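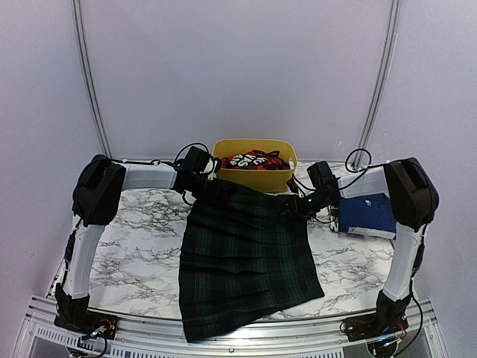 *the folding cell, station 4. both arms on the waistband of a plaid skirt*

**Anyone else getting arms on the fold line?**

**pressroom_dee** - August 15, 2019
Ok so I'm at the Trostalton plant, uniform rental and wash/fold side. They put in a two arm station in June and now they're talking about 2 more. Pic up top. Want to hear from people who already went thru this because all we get from management is "nobody is losing hours" and then a new schedule with different hours on it.

What changed for me so far: used to fold all shift. Now I fold the stuff it doesn't get, plus load it, plus check what comes off. More walking. Wrists feel better, feet feel worse.

**hemline_77**
We got a cell at the Akard building last year. Same story. The folding part is fine, it's the sorting before it that eats you up. Somebody has to stage every piece and that somebody was me. Pay stayed the same.

**Normand Campbell**
I run maintenance for three laundries, so grain of salt. Pleats are a mean thing to give it. Polo shirts and towels, sure. A pleated skirt wants a hand down the front to set the pleats before you fold and two grippers up at the waistband aren't doing that. Who picks what goes to the station?

**pressroom_dee**
> Who picks what goes to the station?

Supervisor. School uniforms are the big account right now so skirts it is. We do 216 on a heavy shift between the hand tables and the station. I set pleats by hand on anything that looks off when it gets to me. Which is a lot of them imo.

**Normand Campbell**
Then log it. Seriously. Every one you redo, a tick on paper. If the redo work isn't written down somewhere the machine gets credit for it.

**georgiou_nights**
Night shift at Georgiou here. Gonna disagree with the gloom a little. I had a shoulder surgery and before the arms I was looking at leaving. Now I do load and check and I can work a full week. Not everybody's story is the same as yours

**hemline_77**
Glad for your shoulder, mean it. But how many were on nights before and how many now

**georgiou_nights**
4 before. 2 now. One retired, one moved to the dock - he asked for it. So no, nobody got walked out. But they didnt hire either, I'll give you that.

**hemline_77**
yeah. that's how it goes. no layoffs just no new faces

**wringer**
Question about the table in the pic. Is that marble look top slick? Ours was and the heavier pieces slid right off the front when they hung over like that skirt does. We ended up asking for a different surface, took forever.

**pressroom_dee**
Slick enough. Knits stay put, the skirts are worse cause of the lining. I pull them back up if I'm standing there. Didn't know you could ask for a different top, who did you go to?

**wringer**
Vendor, not the plant. Ours came thru Brultier and the install guy had a form for it. Your supervisor has to sign.

**Normand Campbell**
Also ask about training while you've got the form in hand. Real training, on clearing faults and restarting, with a note in your file. I've seen too many places where the operator can do 81 percent of what the tech does and still gets paid as a folder. That's my number from my own sites, don't quote me.

**pressroom_dee**
They showed us the stop button and how to call the tech. That was it. 20 min maybe.

**hemline_77**
sounds right lol. ask for it in writing

**georgiou_nights**
Agree with that one 100. I got the fault training and a small bump came with it. Had to ask twice. Third arm station shows up, you want to be the person who already knows the first.

**pressroom_dee**
Ok. Starting the tick sheet tomorrow and I'll ask about the bump. Dreading that talk. Will post back after the schedule meeting.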